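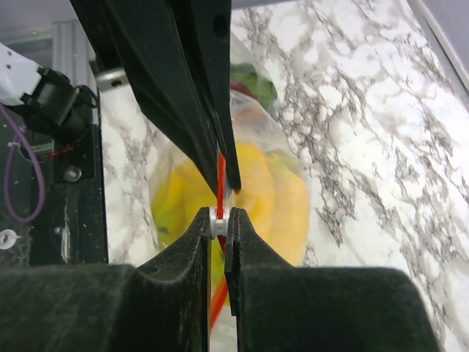
Wrist view: both grippers at the slider of a zip bag.

Collecting two-arm examples for a zip bag task: how much variety is required?

Last updated: August 2024

Posted by Woswood Teaching Workshop

Our workshop maintains a bench with two arms, on which operators record examples for a learning system by guiding both arms by hand controls. The present task concerns a transparent zip bag containing toy or real produce. One gripper is to hold the bag near the end of the strip while the other takes the slider and moves it along. A blue basket is kept on the table for items that belong outside the bag.

We have recorded 200 examples to date. The trained policy reaches the slider with reasonable reliability when the bag is upright, but it tends to close the fingers too early when the film is folded over the strip. We should be grateful for advice on the following matters. Should we continue to record the same arrangement until the figure is considerably higher, or should the arrangement be altered at once? Should examples in which the operator misses the slider and tries again be retained? Finally, is the wrist camera sufficient for this work, or is a fixed view of the whole table also necessary?

14 comments

Loubna Nasr

It is advisable to alter the arrangement now. In a comparable project at our Pludport site we recorded nearly 700 examples of one bag in one position, and the policy had in effect learned the position. A further 50 examples with the bag turned, slumped or filled differently were of more use to us than the preceding several hundred. The contents matter a good deal, as they alter how the film folds near the opening. Long items push the bag out of shape in a manner that round items do not.
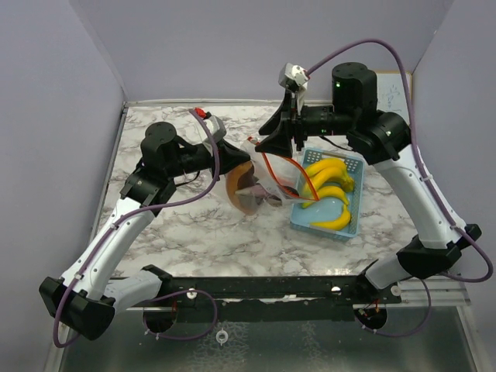
With regard to cameras, both views should be recorded, and their clocks should be checked at the beginning of each session. The wrist view shows the fingertips and the slider at close range, but it gives a poor indication of where the rest of the bag has gone. The fixed view supplies that information – in particular, whether the far corner of the strip has dropped towards the basket. Should storage be limited, we would reduce the resolution of the fixed view before considering its removal.

Missed attempts should be retained where the operator recovers within the same recording. They are to be labelled as recoveries and kept in a separate folder, so that the proportion used in training may be adjusted later. Recordings that are abandoned part of the way through should not be mixed with them. We did this in May and spent a considerable time sorting them afterwards.

It would also be prudent to have at least 2 operators contribute. Each person acquires a settled way of approaching the slider, and the policy will copy it faithfully, including any hesitation.

Shared 9 times

Jia Support Desk

Please confirm which version of the recording software is in use. Earlier versions saved the gripper opening at a lower rate than the arm joints, and early closing of the fingers may be a consequence of this. The setting is found under Session, then Channels.

Plorneo

We had the same difficulty with folded film. Slower demonstrations were of assistance. The operator should pause briefly before closing the fingers, and the pause should be of similar length in every example. I cannot comment on the question of cameras, as our bench has only the one type.

Woswood Teaching Workshop

Thank you for these replies. The gripper channel was indeed set to the lower rate and has been corrected. The next set will be recorded with the bag turned and with mixed contents – a note of the results will be added to this page.

Related items

Labelling recoveries and abandoned recordings
Checking camera clocks before a session
Handling thin film with two-fingered grippers
Cable routing for paired arms on a shared table
When to retire an early set of examples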